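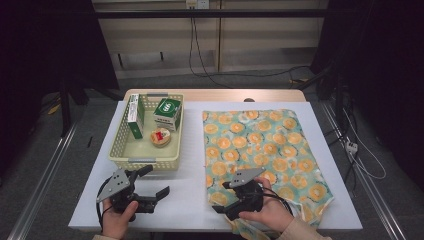
**Jallside Lunch Club – picnic baskets meeting**

Held in the back room, 7 pm. Seven people sent word that they would come, fewer did.

Chair: Obsa Negash
Minutes: Eun-seong Ji

**1. Last minutes**

Agreed, apart from the line saying the baskets were "popular with all members". I had written "some members" and it was changed before it went out. It has been changed back.

**2. The trial basket**

Obsa put forward the cream plastic basket with the mesh-like sides and grey handle inserts as the pattern for the Mirkthorpe outing. Boxes go along the back and the round, flat package with the red label goes in front of them, lying down. The citrus-slice cloth would go over the top.

I asked whether the cloth goes on last or is folded and tucked down the side. Obsa said over the top, as it keeps the sun off. I said it is a large piece of fabric and would hang down over the handles, so whoever lifts the basket gets a fistful of cloth. Obsa thought people would manage. I would like to see somebody manage it on the Mirkthorpe bus.

It was suggested that the cloth be folded in half first. Not settled. Obsa will try it both ways and bring the results.

There was also a question about the tall green and white box. Stood on its end it takes up very little floor, which is the argument for doing it. The argument against is that tall things fall over when carried. Laying it flat would use up the space meant for the bread. Left standing for now, with the squarer box pushed up beside it.

**3. Do we want baskets at all?**

Raised by me. Last year we used carrier bags and the food arrived. Open mesh sides let in dust and, at Mirkthorpe, wasps. Obsa replied that bags squash things and that last year's cheese was "not a shape anyone would choose". Two others agreed with her about the cheese. I accept the point about the cheese.

Vote taken: baskets, by a clear margin. I asked for my doubts to be written down and, as I am the one writing, they have been.

**4. Cost**

The Lastano shop has quoted £85 for the set of baskets. Cloths would be another £62 if bought ready hemmed. I asked why a hem costs that much and did not get an answer. Obsa has a sewing machine and says she could do them herself from a length of the same orange and blue-green print, if there is any left. The fund stands at about £50, so neither figure can be met without a collection. The discussion went on for some time after this had been pointed out.

Agreed to ask Lastano for a price on half the baskets and to leave the cloths alone until then.

**5. Packing on the day**

The plan is to pack on the table with the white board laid over it, one basket at a time, cloth spread out flat beside it ready to go on. Obsa believes this will be quick. It may be, with one person who knows the order. With several helpers all reaching over the same table I expect the usual muddle – and the jam left behind, as it was in March.

A written packing list was asked for. Obsa to draft, Eun-seong to check it against what members will really eat.

**6. Any other business**

The Sunday start time is still being given out as two different times. Please use the later one.

A request for paper napkins as well as the cloth was put off until there is money.

**To do**

- Obsa: try the cloth folded and unfolded, draft the packing list, look for spare fabric
- Eun-seong: write to Lastano, correct the start time on the notice
- All: return any club flasks still at home

Meeting closed at 8.40 pm. Next one in the same room, date to follow once the Lastano price is in.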